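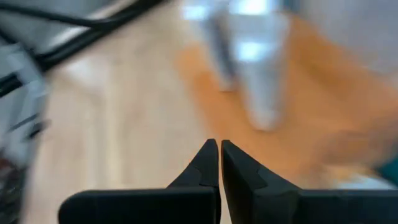

Workshop > Surface Care > Cloths and Towels

Larside Folded Towel, Gray

August 29, 2019
By Lena Wysocka

The Larside is a general-purpose towel for bench work, drying and final wipe-down of clear plastic parts. It is stocked by Livesix under item number 405. The smaller Fustero cloth is item 204 and is ordered separately.

Construction

The edge is overlocked on all sides with a heavy thread. Folded in layers, the towel holds a rounded bend and does not need to be pressed flat for storage. New towels shed lint. Wash once before using on any clear panel, and shake out between jobs.

Use with plastic restorers

Livesix keeps the towel on the same bench as Star brite Clear Plastic Restorer, the bottle marked STEP 1. Read the bottle label before starting and follow its directions on quantity and surface type. Keep one towel for applying and a second for wiping off – a towel that has picked up grit should go back to general cleaning.

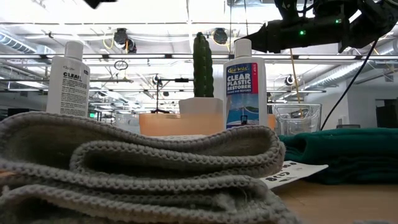
Care

Machine wash warm, separately from dark cloths. Do not use fabric softener. Tumble dry low or line dry. Trim pulled loops with scissors; do not pull them.

Ordering

Sold singly or in packs of 9. Packs ship folded. For mixed orders with item 204, contact Ngọc Văn at the Livesix parts counter.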